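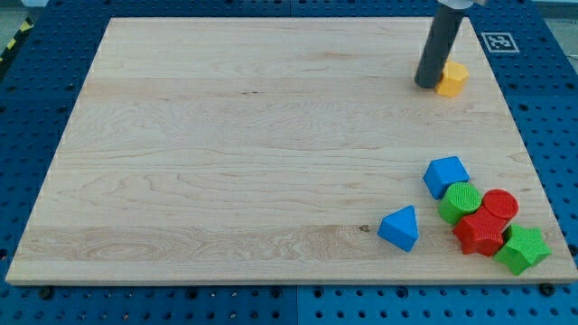 Pale maple, with a small dark knot and plenty of wavy grain.

The year I learned to love a plain board

I bought my first real piece of lumber at four in the afternoon on a rainy day in April, and I had no idea what I was doing. I'd gone into Bakside, the yard out past the railroad bridge, to get a shelf. Just a shelf! Something to put over the kitchen radiator so the cookbooks could get off the floor. An hour later I was driving home with a plank of hard maple poking between the front seats, and I'd spent 78 dollars on it.

Up to then all my furniture had come in flat boxes. I have nothing against flat boxes (my bed is one, and it has survived three apartments), but you don't get to know a flat box. You get to know a board. You find out which way it wants to bend, and you find out that it moves in the summer, and you find out the hard way that maple scorches if you push it through the saw too slowly. My first cut looked like toast.

What got me hooked was the grain. I'd always thought of maple as the boring one, the wood of bowling alleys and school gyms, and walnut as the one you were supposed to swoon over. Then I wiped a little mineral spirits across that plank and the whole middle lit up with these ripples – like the bottom of a creek when the sun's on it – and I called my sister to tell her about it. She was at work. She was polite.

So the shelf became a project, and the project needed tools. I signed up for an evening class at Skolix, which runs a shared shop in an old shoe warehouse, and paid 319 dollars for the spring term. Best money I've spent in years. There were people in there making canoe paddles and guitar necks, and one very quiet man who did nothing but spoons. I was the one with the shelf. I sanded it for three weeks.

Sanding is where I had my big argument with the internet. Half the advice out there says to go as fine as you can stand, and I did, and the oil just sat on top and sulked. The teacher had me go back to a coarser paper, stop at 180, and try again with a hard oil called Piras that smells a bit like oranges and a bit like a garage. Two thin coats, a night in between, and wipe off more than you think you should. I still do it that way.

The shelf is up now. It's 52 inches long and very slightly too deep, so I bump my forehead on it when I drain pasta. It has a tiny gap at the left bracket that I see every single morning and no guest has ever mentioned. The cookbooks look great.

Since then I've made two cutting boards, a stool that rocks, and most of a bench. I keep the offcuts in a crate by the door, over 108 of them at last count, and I can't throw out a single one. There's a strip of cherry in there the width of a ruler, and I'm sure it's going to be a drawer pull someday.

If you're tempted, start with one board. Go in person, pull a few out of the rack, and look down the long edge of each one like you're checking a pool cue. Ask if you can wet a corner. And bring a bigger car than mine.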